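Talk notes: Upholstery care in small training rooms
Session for facility leads, Prekerus autumn meeting
Speaker: Joar Tangen

SLOT 1. Opening

Twenty-minute slot plus questions. Start without the history section if the previous speaker runs over.

Scope: padded benches, rollers and seats with vinyl or similar coated covers. Bars, plates and floors are covered by Åsmund Söderlund after the break. Refer floor questions to him.

Source for the numbers: the cleaning log kept at the Aasen site, 1,445 entries at the time of writing, all entered by hand. Ragnvald Holmgren transcribed them. Entries before October used a different form and do not record the product, only the initials and the time. Say this early. It comes up in questions every time.

SLOT 2. What a cover has to do

Keep sweat out of the foam. Everything else is secondary, including looks.

An intact coated cover takes a light spray and a wipe without trouble. A cover with a tear takes the same spray straight into the padding. The foam dries slowly in there, and body soil goes in with the water.

Seams fail first on flat benches in most rooms. On adjustable benches, check the edges beside the gaps as well. Pads get pinched there when the angle is changed.

Define terms for the audience:
Nick: surface mark, coating broken, backing fabric still whole.
Tear: backing open, foam reachable with a fingertip.
Pit: small depression, coating may or may not be broken. Press beside it and look for a crack.

SLOT 3. Wiping procedure

Work one pad at a time, starting at one end. Spray lightly, fold the cloth to give a thick pad, press with a flat hand and draw it toward the edge. Carry the stroke over the edge and down the side. The side faces are missed more often than any other surface.

Refold to a clean face between pads. A small hand towel folded twice gives 4 usable faces per side if refolded with care. Two towels will do a full bench and its rollers.

Spray bottle on mist, held a forearm's length away. Large drops run into the gaps between pads and end up on the bolts.

Show both pictures here. Leave them up through the next paragraph.

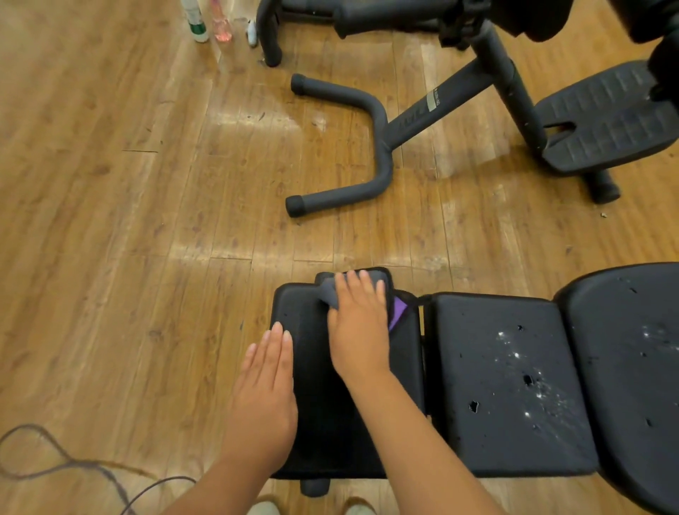
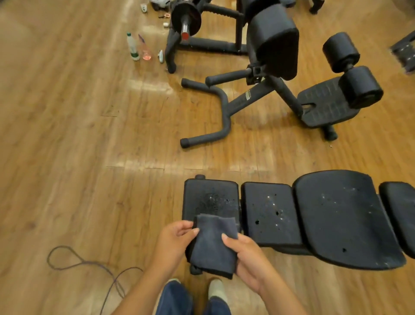 Wiping down a segmented black bench with a folded cloth. Note the torn cover on the middle pad in the first picture.

Pause on the first one. Point out the holes in the pad next to the one under the hand, then the drops on the same surface. Ask the room what they would do with this pad. Usual answers are tape, patch, and replace. Take two or three and move on.

Second picture: point to the end of the pad, where the towel hangs over. Repeat the remark about edges and side faces.

SLOT 4. Torn covers

Preferred order of action:

Stop spraying the pad directly. Spray the cloth instead, then wipe around the opening.
Record the tear in the log with the pad position, counted from the head end.
Patch within the week if the opening is shorter than a thumb. Clean the area, let it dry overnight, apply the patch with rounded corners.
Anything longer, or more than one opening on the same pad: replace the cover or the pad.

Tape is acceptable for a day. After that the edges lift and collect lint, and the adhesive is harder to remove than the original dirt.

The Aasen log has 13 pads marked as torn. Tormod Sandberg had the covers opened after replacement. Foam under the older tears was stained well past the opening. Foam under the recent ones was stained close to the edge only. No lab work was done, so leave bacteria out of it unless asked, and then say that it was not measured.

SLOT 5. Products

Keep this short. Barora spray and the Firnov concentrate were both used during the log period. No difference in cover wear could be read from the entries. The concentrate was sometimes mixed too strong, which left a film. Plain water on a second cloth removes it.

Do not recommend a brand from the stage.

SLOT 6. Questions

Likely: cost of re-covering against a new pad. Jailson Conceição has the quotes and will be at the side table until 3:30.

Likely: can towels be shared between benches. Yes, with a fresh face for each pad, and straight to the wash afterward.

Handout is the one-page log form. Leave copies by the door.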